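Notebook - Fashola handheld gripper kit, trial unit
November, started 9:15 a.m.

The Fashola kit is on a 22-day trial from Mernthorpe. Hüsnü signed for it. The question for us is whether we buy one set for the kitchen task work or stay with the Pudeck grippers and keep fixing them. The quote is 4,000 for one gripper with camera, charger, cables and a year of the Kimero upload service. Spare finger pads are 100 a set, which seems high for what they are.

Unpacked and read the quick start. It skips the part where you pair the hand unit to the recorder, and that took me most of the first hour. You have to hold the side button until it buzzes twice, let go, then press again. The manual has this on the page about resetting to factory settings. Wrote it on tape and stuck it to the lid.

Firmware was one version back. Updated it over USB before doing anything else.

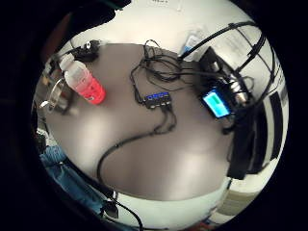 TRIAL NOTES / BENCH SETUP

Grey table by the white wall. The small hub with the four blue lights does the job so far. The long black cable off it still runs across the near half of the table and I want it moved to the back before we do longer sessions. The supplied cable is stiff and holds whatever bend it had in the bag.

The bottle with the red label band is one of the test objects. On its side is the harder case: it can roll, and the clear plastic gives the tracking less to hold on to. Did upright first, then lying down.

Grip force on the default setting is too soft for a part-full bottle. Went up two steps. At the higher setting the trigger is heavier and I noticed it in my thumb by the end of the morning. The Pudeck trigger is lighter but has more slop, so I would still call this one better.

Recorder clock was an hour off. Fixed in the settings menu, second page. Note for whoever uses it next: the clock goes back to the wrong hour if the battery is pulled for a long time. 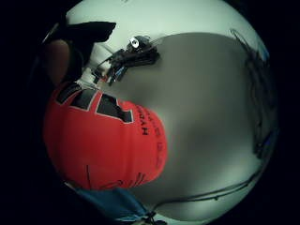 Close approaches are where the wide lens earns its keep. Anything near the fingers takes up a lot of the view, but there is still enough table around it for the software to find its position. I went in slow, then at normal hand speed. Slow was fine every time. At normal speed the tracker dropped out twice and picked up again by itself, with a jump in the path each time. Marked both in the log as bad.

Esmaeil asked whether plain surfaces are the trouble. Could be. The Fashola sheet says to keep some texture in view and our wall and tabletop don't have much. Will try again with something patterned at the back of the table and see if the dropouts go away.

11:40 - first upload to Kimero. 705 clips in the queue, including the sample set that came on the card. The upload page shows a single bar for the whole batch with no list of which clips have gone through. When it stalled I had no way to tell where it was, so I restarted the batch. It did not send duplicates, as far as I can see from the clip list. Asked Mernthorpe if there is a per-clip status anywhere.
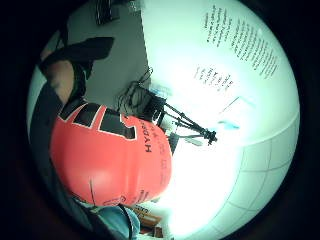
Tilting the hand far over is allowed according to the sheet, up to the point where the view is mostly wall and ceiling. I pushed past that on purpose. Tracking held longer than I expected. The bright areas wash out and the exposure takes a moment to settle when you come back down to the table. There is an exposure lock in the menu. Have not tried it yet.

Battery: swapped once before lunch. The door is a friction fit and I don't trust it. A screw or a real latch would be better, and I put that in the feedback form.

Afternoon was the frying pan. The handle is slim and the pads close on it well enough, but the weight of the pan twists it in the grip if you take it far from the bowl. Closer in is better. Polished steel did not upset the tracker, which I had down as a likely problem.
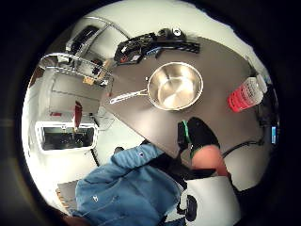
Hüsnü Akyol
Lab technician, manipulation bench

Added to the entry after Esmaeil Najafi read it through. He wants the same pan runs done on the Pudeck for comparison, same handle position, before we say anything to Mernthorpe about price. Fair enough. I'll set the force as close as the two scales allow.

Still open:
Exposure lock.
Patterned backing at normal hand speed.
Whether the pads can be bought from anyone else.
Reply from Mernthorpe on the Kimero status page.

Charger goes back in the left side of the case. It does not fit on the right with the lid shut.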